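Gevulport Clothes Bank – how we're getting on, October

Hello Sverre, and hello to everyone at Julden who reads these. You asked for something shorter than last time, so I'll try, but I've got a lot to tell you and I'm no good at short!

The big news is that the bedroom project is properly up and running. You'll remember the idea from the bid: lots of the families we give clothes to have just been rehoused, and the clothes end up in bags on the floor for weeks. So now we offer a morning of help with sorting and folding alongside the clothes. We've done 15 homes so far and given out 392 items, mostly tops and trousers, plus far more school jumpers than I expected (September was bonkers).

Kulap Rungrueang runs the folding side and she's brilliant at it. She has people work on the bed, at a decent height, with the heap at one end and the finished things going straight into a drawer. Uthai Chuensuk does the driving and carries the bags up, and he's now got a key to the Rilitz store, so we can load before eight on a Saturday and be at the first door by nine.
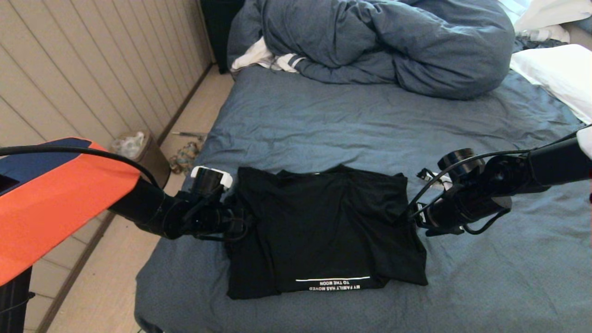
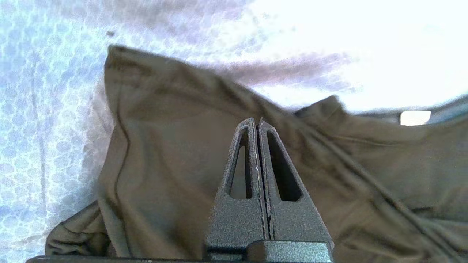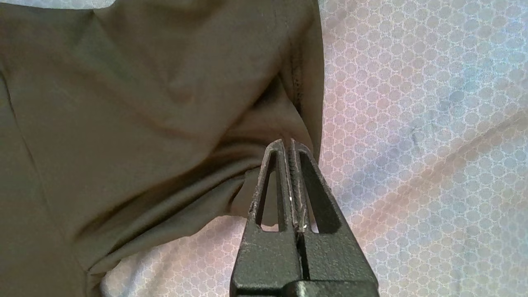 T-shirts are where most people start, and we've settled on one way of folding them so that two people can share a pile. Sleeves in, sides in, then down to a rectangle that will stand up in a drawer. We did argue for a bit over whether the print should show. I was for hiding it, Kulap was against, and she won me round with the black one that says "MY FAMILY HAS MOVED TO THE MOON" down by the hem – fold that the wrong way and you lose the best bit of the shirt. The olive things are a different matter. When the cloth is all bunched up like that, I tell people to find a seam first and work outwards from it, and to leave the fussy pieces until the easy ones are put away.

On money, we're fine. The drawer dividers came in at £80 under what we'd put down, and I'd like to move that across to hangers if you're happy with it. Could you let me know by the end of the month? Nattawut Nuchit has the receipts and will send them separately.

Things that haven't gone so well: the Su Street collection point is still shut, so we've lost our best source of children's coats just as it gets cold. We also had 2 visits called off at the last minute, and both need rebooking. And the label printer has packed up again, so the bags are being marked with felt pen, in my handwriting, sorry.

Next up is winter bedding. Nattawut Kaewsai is ringing round for duvet covers and fitted sheets this week, doubles especially, and I'll send you the list of what's been promised once he's finished.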